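Flattening and Storing Cardboard Sheets
Holtwood Office Services - Updated 1 March 2023

Cartons that are kept for reuse should be stored flat. A sheet that is folded carelessly will not close squarely when the carton is needed again. Staff at the Holtwood and Kirna offices are asked to follow the steps below.

Clear a table large enough to support most of the sheet. Small items such as flowers may remain at the far side.
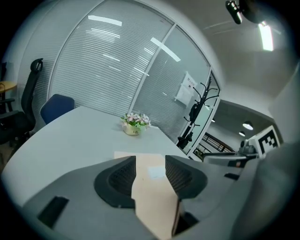

Remove loose tape and staples before handling the sheet further. Shipping labels may be left in place, but any address must be covered with a blank label.

Lay the sheet on the table and bring its near edge parallel to the edge of the table. Work from the near side and keep both hands on the same edge.
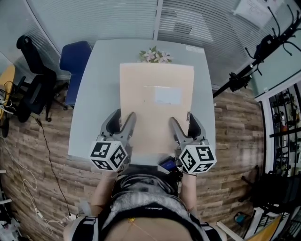

Panel laid flat on the table, held at the near edge.

Press along each existing crease from the center outward. Do not make new creases. Sheets longer than 500 mm should be turned once and pressed again - this applies to all Giraldo cartons.

Lift the sheet by one edge and check it for bowing. 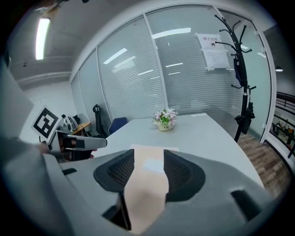
Small white patch near the far end of the strip.

Stack finished sheets on the shelf in bundles of no more than 78. Damaged sheets go to the Koklow recycling point, which is emptied every December.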